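**讲稿备注:在共享工坊自建称量与分装机械臂**

讲者备注,供台上使用,不随幻灯片分发。全程含问答。手机静音,翻页器放在右手边,备用电池在讲台抽屉。

---

**第1页 标题页**

各位来宾、各位同仁,晚上好。感谢主办方提供本次交流的机会。

今天报告的内容,是我们在 Skultholm 共享工坊内开展的一项自建工作:一台桌面机械臂,以及围绕它搭起来的一套厨房类备料流程。项目在工坊登记的名称是 Colero,以下均用此名。

(停顿,等后排落座。)

需要先向各位说明本次报告的范围。Colero 不是产品,也没有商业化安排。图纸、零件清单和控制程序存放在工坊的公共目录中,会员可以自行取用。报告涉及的全部加工,均在工坊现有设备上完成。

**第2页 立项缘由**

Skultholm 工坊每月举办一次会员聚餐,备料工作长期由值班会员承担。其中淘米、称豆、分装干货几项,动作重复,占用时间较长。去年十一月的例会上,有会员提出,能否以此为题做一台机械臂,既解决实际需要,也作为新会员学习运动控制的教学对象。

例会批准的材料预算为 3,000 元,工期不限。预算不含工坊已有的电源、工作台和紧固件。

讲到这里提醒听众:预算数字会影响后面几乎所有的设计选择,请留意。

**第3页 总体结构**

机械臂为 4 轴,固定在桌面左侧。选择左侧安装,主要考虑右侧靠近通道,会员走动频繁。臂体由铝型材和打印件组合而成,关节采用带减速的步进电机。

末端为两指夹爪,外壳用黑色线材打印,指面贴有硅胶垫。夹爪行程按一般量杯和小型容器的外径确定,未考虑更大的物件。

控制部分分为两层。下层为电机驱动与限位,上层为动作序列。上层程序代号 Sinder,由工坊内部编写,以文本文件描述每一步的位置、速度和停留时间。会员无须编程经验,修改文本即可调整动作。

(若现场有人问及为何不用现成的控制框架:答复是教学需要,现成框架学习周期较长,不展开。)

**第4页 工位布置**

工位的布置原则是减少干扰物。桌面和背板均为白色,除作业所需器具外不放置其他物品。此项规定写入了工位使用守则,由当班会员执行。

曾有会员建议在桌面粘贴定位标记。经讨论,我们没有采纳,原因是标记沾水后容易翘边,且清洁不便。目前使用可拆卸的定位板,作业前放置,核对坐标后撤走。

照明使用工坊顶灯,未另设灯具。顶灯在金属器皿内壁形成反光,给摄像头识别带来困难,这一点在第7页详述。

**第5页 夹爪的三次修改**

本页内容较多,语速放慢。

第一版夹爪为平行指,指面平直。夹持杯壁带有斜度的量杯时,接触面过小,杯体向下滑脱。

第二版在指面加了弧形槽,对圆杯有效,换用方形杯后反而不稳。工坊里两种杯子都有人用,不宜为夹爪统一更换器具。

第三版回到平直指面,改为在指根增加一个被动转轴,使指面能够顺着杯壁的斜度自行贴合,外层再覆硅胶垫。这一版沿用至今。

三版图纸均保留在公共目录,失败的两版也附有说明。我们认为,这些记录对后来的会员有参考价值。

电流限制同样在这一阶段确定。塑料量杯受力过大会变形,杯内物料随之溢出。现在的做法是夹爪闭合时监测电机电流,达到设定值即停止,不再以位置作为唯一判据。

**第6页 倾倒动作**

倾倒是整套流程中最难调整的一步。

干米在杯中并不随倾角均匀流出。倾角较小时几乎不动,越过某一角度后成片滑落,容易撞击碗底并弹出碗外。早期程序采用匀速转腕,桌面散落的米粒较多,清扫反而比人工称量更费时间。

后来将倾倒拆为 13 个小段,每段转过一定角度后短暂停留,待米粒稳定再继续。末尾加入两次轻微抖腕,用于清空杯角残留。单次投料设定为 200 克。

此处可以向听众强调:抖腕幅度不能过大。幅度过大时,抖动沿臂体传至底座,整张桌子随之晃动。底座后来加装了配重。

(如时间紧张,以下一段可以略过。)

碗的选择也经过比较。平底盆稳定,但米粒撞到底面后容易弹起;深圆碗的侧壁能够挡住大部分弹起的米粒,缺点是底部较小,定位偏差会直接反映在落点上。最终选用深圆形不锈钢碗,会员家中普遍备有,损坏后容易补充。

**第7页 视觉检查**

倾倒结束后,由固定摄像头拍照,判断碗内是否有米、桌面是否有散落。
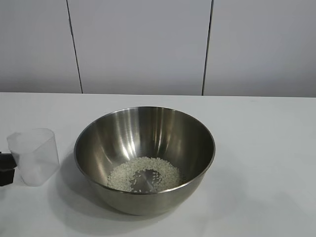 *图1 Colero 工位:不锈钢碗底的生米与左侧的透明量杯*

请听众注意碗底的分布。米粒多聚在底部外圈,中间露出一块钢面,只有零散几粒。识别程序若仅取碗底中心一点作判断,就会得出碗内无米的错误结论。我们据此将取样范围扩大到整个碗底。

另一个问题是碗内后壁的竖向亮纹。米粒偏白,亮纹也偏白,仅凭亮度区分并不可靠。现行程序加入了纹理判断,对光滑的亮区不计入。

半透明量杯与白色背景接近,轮廓识别也偏弱。曾考虑在杯身缠一圈深色胶带,会员反映影响读刻度,暂未实行。

**第8页 安全与管理**

工坊对自建运动设备有统一要求,Colero 按此执行。急停按钮安装在操作者一侧,断电后各轴保持抱闸。运行期间,操作者不得离开工位,手不得伸入臂的工作半径。

凡接触食材的器具,使用前后均须清洗。夹爪不直接接触食材,硅胶垫按耗材管理,出现裂纹即更换。

操作资格由工坊培训后登记,未登记的会员可以观看,不可操作。

**第9页 合作与后续**

控制板外壳和线束由邻近的 Teshome 工作室协助加工,在此致谢。该工作室同时借出一台示波器,用于排查步进电机的丢步问题。丢步最终查明为电源线过细,更换后未再出现。

下一阶段安排如下:

- 在底座下加装称重传感器,用读数代替定量杯判断投料量;
- 将 Sinder 的动作文件整理成带注释的教学版本;
- 试做豆类和面粉的投料。面粉起尘,须先解决防护。

淘洗环节涉及用水,电气防护等级尚不满足要求,本年度不列入计划。

**第10页 问答**

预备问题及答复要点:

*能否在家中复制?* 可以。所需工具为手电钻、内六角扳手和一台桌面打印机。家用桌面若较轻,须将底座夹紧或另加配重。

*预算是否超支?* 未超支。第一批电机型号选择有误,已在工坊内部调剂给其他项目,相应费用转出。

*为何不直接购买自动称量设备?* 本项目兼有教学目的,会员参与加工和调试是立项时的要求。

问答结束后,请听众移步后侧工作台领取零件清单。清单最后一页为接线图,接线颜色以图为准,旧版照片中的颜色已作废。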